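Brasden Community Fellowship Newsletter
11 November 2023

From the Benevolence Ministry: Family Pantry Cards Now Available at Four Sites

The Benevolence Ministry is pleased to report that the Family Pantry Card, introduced on a trial basis last winter, has been adopted as a permanent part of the Fellowship's work. The decision was approved at the fall business meeting without dissent. Members who attended will recall that the discussion centered on two matters: how families in short-term need are referred to us, and how gifts to the fund are to be recorded. Both are addressed in the item that follows.

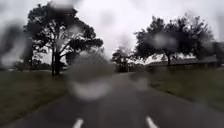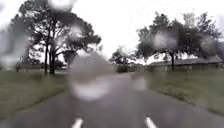

What the Card Provides

The Family Pantry Card is a prepaid grocery card issued to households with at least one child under the age of six. Each card carries a value of $62 and may be used for food, diapers, formula, and ordinary household supplies. It may not be used for alcohol, tobacco, or lottery tickets. A household may receive one card per month for up to three months in a row, after which a member of the ministry will meet with the family to discuss what further help may be suitable.

During the trial period the ministry issued 263 cards. Most went to families who had never before asked the Fellowship for assistance, and a good number were referred by neighbors, school staff, or the nurse at the Dahlgren clinic. The ministry wishes to thank each person who took the time to make a telephone call on behalf of someone else. It is often easier for a young parent to accept help when a friend has already opened the door.

"Bear ye one another's burdens, and so fulfil the law of Christ" (Galatians 6:2) was the verse read at the opening of the trial, and it has been printed on the envelope in which each card is given. Several recipients have told us that they kept the envelope.

How Families Are Referred

Any member or friend of the Fellowship may refer a family. Families may also apply on their own behalf. Forms are kept at the welcome desk and at the church office, and they ask only for a name, a telephone number, the ages of the children, and the best time to call. No proof of income is required for the first card. For the second and third cards, the ministry asks for a short conversation, in person or by telephone, with a member of the pastoral care team.

Church membership is not a condition of assistance, and neither is attendance at worship. Families are told of our services and children's programs, and they are always welcome at them, but no one handing out a card is to ask whether the family intends to come. The elders have asked that this point be stated plainly and that all who serve at the sites observe it.

Requests are handled in confidence. Names are known only to the ministry coordinator and to the person who makes the call. Members are asked not to discuss a referral afterward, even in the setting of a prayer group, unless the family has given permission. Requests for prayer may be submitted without a name on the usual prayer slips.

Where Cards May Be Collected

Cards may be collected at the church office in Brasden during regular office hours, at the Dahlgren clinic on the afternoons when the family nurse is present, at the Wunia branch fellowship following the morning service, and at the Isov Street meeting hall during the evening meal. The Isov Street site is new. It was added at the request of families who work during the day and found the office hours difficult.

A parent collecting a card should bring some form of identification. Where a parent is unable to come - owing to illness, a newborn, or lack of a ride - the card may be delivered to the home by two members of the ministry. Deliveries should be arranged with the office at least one day ahead.

A Word from the Coordinator

Agnes Nyberg, who has coordinated the ministry through the trial period, offers the following remarks.

"I have been asked more than once whether people take advantage of a program like this. In my experience the greater difficulty has been persuading people to use it at all. One mother held her first card for five weeks before spending it, thinking that another family might need it more. When she came back to us she asked whether she could return what was left. We told her to buy the good diapers. I would ask each of you to pray for her and for the many parents who are doing careful arithmetic in the grocery aisle, and to be alert to them. A kind word at the checkout costs very little, and the Lord has used smaller things than that."

Gifts to the Pantry Card Fund

The fund is separate from the general budget and is supported entirely by designated gifts. As of the close of last month the balance stood at $3,723. At the present rate of use this will carry the program into January, and the ministry therefore asks members to consider a gift before the end of the year. A single gift of $62 supplies one card. A gift of $496 supplies eight, and two of our adult classes have already pledged this amount.

Gifts may be placed in the offering in an envelope marked "Pantry Card" or delivered to the office. Checks should be made payable to the Fellowship with the name of the fund written on the memo line. Undesignated gifts will be applied to the general budget as usual and cannot be moved to the fund afterward. Annual giving statements will list Pantry Card gifts on a separate line.

Members sometimes ask whether they may give diapers or formula instead. Unopened packages of diapers in any size are gratefully received at the office. Formula can no longer be accepted.

Training for Site Helpers

With the addition of the Isov Street hall, six more helpers are needed. The work is light, and most helpers serve one shift per month. A training session will be led by Ivar Lunde in the fellowship room during January, covering the referral form, confidentiality, and the safe handling of cards. The date will be printed in the next newsletter. All helpers must complete the Fellowship's standard background screening, and those whose screening is more than two years old should renew it before the session.

Inquiries about training may be left for Mr. Lunde at the church office. Referral forms for the coming month should reach Mrs. Nyberg's mailbox by the last working day of this one.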